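From: Lionel Pickering
To: Wistberg owners list
Subject: Re: [wistberg-owners] Changeover day and the welcome folder

On Sunday, Lizeth Alvarado wrote:
> Hi all, a few of you asked whether we are really moving changeover
> from Saturday to Friday next season. Prideo says they can do it if at
> least 35 of us agree, because the cleaning crew comes up the hill in
> one van and won't make two trips. Also, Lionel, your welcome folder
> still tells people the bakery is open on Mondays. I got a phone call
> about it. From your guests. At my house.
> Lizeth (no. 12)

Lizeth, I apologize for the bakery. It was open on Mondays when I typed that page, and so was the bank, which gives you an idea of when I typed it. I don't know how they got your number. I suspect page two, where you are still listed as "nearest English speaker."

On changeover: I'm for Friday, with one reservation. People who fly in on Friday night reach us after eleven, and the key box at our place is behind the rosemary, in the dark, next to the hose. Jhosep Paucar offered to wire up a light for the whole row if we all chip in 49 each. I've said yes. Gediminas has said he'll think about it, as he did with the gate, the gravel and the other gate.

I spent last week redoing the folder and would like a few of you to read it before I print it. The plan so far:

1. Arrival. One page, large type. Which turn to take after Larnier (the second, whatever the phone says), where to leave the car, how the key box works. I have cut the paragraph on the history of the key box.
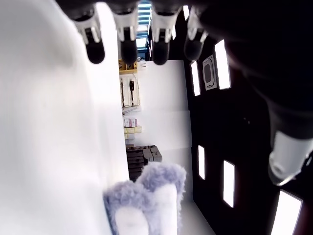

2. Water and heat. The boiler instructions now say "wait ten minutes" in three places. Last season I had a family boil kettles for a bath for four days and then leave us five stars and a very kind note, and I still feel bad about it.

3. Trash. Glass goes down to the bins by the church, everything else to the green shed. I've drawn a map. My wife says it looks like a kidney, but all the roads are on it.

4. Eating out. Rigoberto Cárdenas keeps the list and he has strong feelings, so what you get is his top three and a silence where the Lindemann terrace used to be. Could we at least mention that it exists? It has the only view of the lake that you can get without climbing, and the fries are fine.

5. Rainy days. This was half a page and is now two, because December bookings are up and there is only so long a person can look at a wet vineyard. I've put in the covered market, the swimming pool at Larnier and the cupboard of board games, minus the one with no dice.
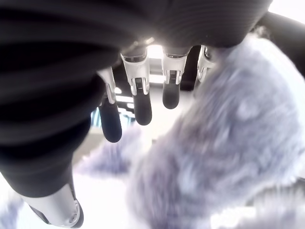

Hand, from underneath.

Now the deposit, which is where I expect to lose friends. Prideo wants every house in the row to hold the same amount, 500, and to return it within a week. We have held 449 for years. I have no idea why 449. I believe the previous owner once priced a sofa. I'm happy to go to 500 if it means I never again have to explain the number to a retired accountant at nine in the morning, which has happened twice, with follow-up letters.

What I don't want is the Prideo inventory sheet, the one where guests tick off every teaspoon on arrival and sign it. People have driven all day. They want to sit on the terrace with their shoes off. If they go home with one of my teaspoons, then I've had worse losses from my own relatives.
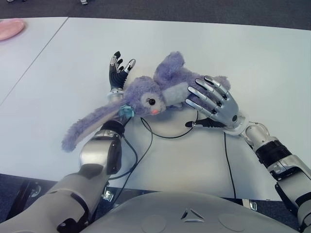
I would also leave out their clause on "excessive sand." We are nowhere near the sea. If somebody manages to bring in an excessive amount of sand, I'd like to meet them and hear how it was done.

So, from me: yes to Friday, yes to the light, yes to 500, no to teaspoons. If you haven't answered Lizeth about changeover yet, please do it on the list and don't phone me, as I'm in the attic most of this week with the insulation and the signal up there comes and goes.

And if anyone has a folder with a working zipper, I'll trade you for the one with no dice.

Lionel
(no. 9, blue shutters, mind the step)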